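Line drying terry towels without the cardboard effect

Our towels came off the line stiff for most of the winter, and I spent January changing one thing at a time to find the cause. The machine is an Itix front loader, the detergent is a supermarket liquid, and the water in Promstead is hard. The town gets it from the Lill, which runs over limestone for most of its length.

Stiffness in cotton terry has two main sources. One is residue, meaning detergent and minerals left in the loops after the last rinse. The other is the way cotton dries when it isn't moving. Water held on the fiber surface bonds neighboring fibers to each other as the towel dries, and in still air nothing breaks those bonds. A tumble dryer breaks them constantly. A line on a calm day does not.

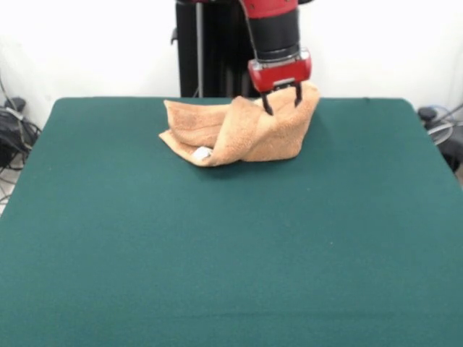

Residue is the easier one to test. Put a clean, dry towel in a bucket of warm water and work it by hand for a minute. If the water goes cloudy or foams, the dose is too high or the rinse is too short. Mine foamed. I had been filling the cap to the second line, and the label gives that line for heavily soiled loads.

I cut the dose to half and turned on the extra rinse. After 2 washes the foam was down to a thin ring at the edge of the bucket. After 6 there was none. The towels were better but still rough along the fold where they hang over the line.

Fabric softener was not part of the test. It coats the fiber and costs you absorbency, and a towel that won't pick up water is a worse problem than a rough one. I did try white vinegar in the rinse for two loads. I couldn't feel any difference, and the manual warns about the door seal, so I stopped.

Next was spin speed. At the top setting the loops come out pressed flat and tend to dry that way. Dropping it one step leaves more water in the towel and adds time on the line, but the pile stands up better. Whether that trade is worth it depends on your weather. In damp months I go back to the top setting and accept flatter loops. 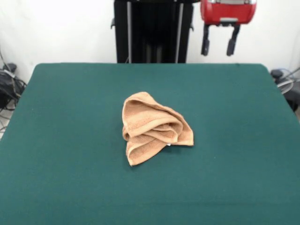

What I do now

Half dose of detergent, extra rinse on, spin one step below maximum, no softener.

Take the load out as soon as the cycle ends. Hold each towel by the short edge and snap it hard a few times before hanging, then turn it and do the other end.

Peg by the short edge on the Drollmont airer or the outside line. Folding over the line doubles the thickness and leaves the ridge I mentioned.

Snap again when dry. If there is a dryer in the house, a few minutes on the no-heat setting does the same job with less effort.

I haven't tested powder against liquid yet. The bucket test takes a minute, so I'll run it again when this bottle is empty.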